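Student robot club aims for May demo, but questions remain

4/1/26

The robotics club at Zokcombe Community College says its two-armed brick sorter will be ready for the public in May. Members have said that before. The project, which they call Plukow, was first promised for last fall's open house and didn't appear.

The idea is easy enough to explain. Two arms share a table, pick up toy bricks and put them where they belong. The club has spent $400 of its own money on it, on top of parts given by Tilent, a local machine shop.
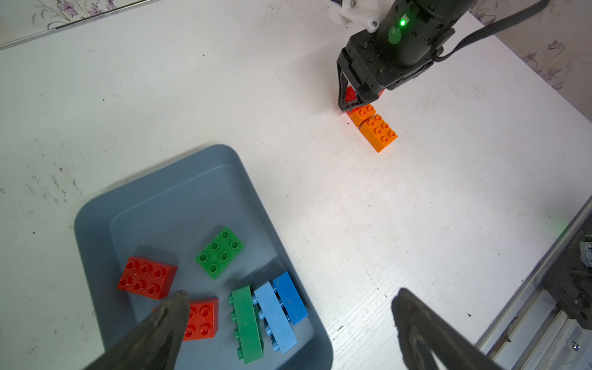 Club president Nazareno Longo says the job is harder than it sounds. Red, green and blue bricks share one shallow tray, some of them lying on their sides, and an arm has to choose one and take hold of it without shoving its neighbors. Longo says the students have logged 222 practice runs this term. He would not say how many ended well — "enough to keep going" was the answer.

Baltasar Montecinos, who teaches the college's evening electronics course and advises the club, is more careful. He said the arms do fine one at a time and get into trouble when both want the same spot.
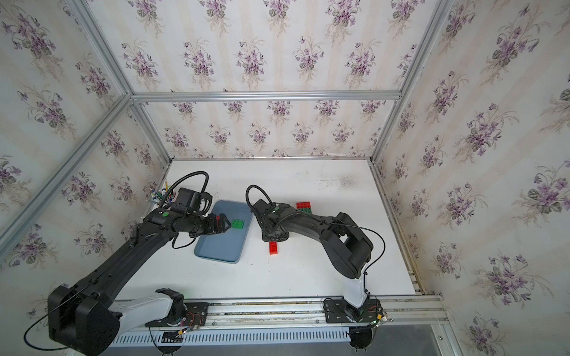
The club's two arms at work, with the tray under the left one.

The club has 42 names on its sign-up sheet. Longo admits that far fewer show up on a weeknight, and that most of the code was written by three people, all of whom graduate this year. Who keeps Plukow running next fall has not been decided.
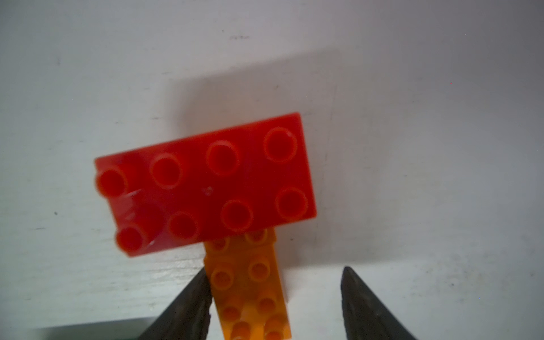 There is also the matter of the Janjua Cup, the regional student contest the club wants to enter. Teams get 30 minutes and may not touch the table once the clock starts. Montecinos said he would like to see one clean practice under those rules before anyone pays the entry fee. Longo thinks the fee should be paid now.

The demo is planned for the college library and will be free. A date has not been set.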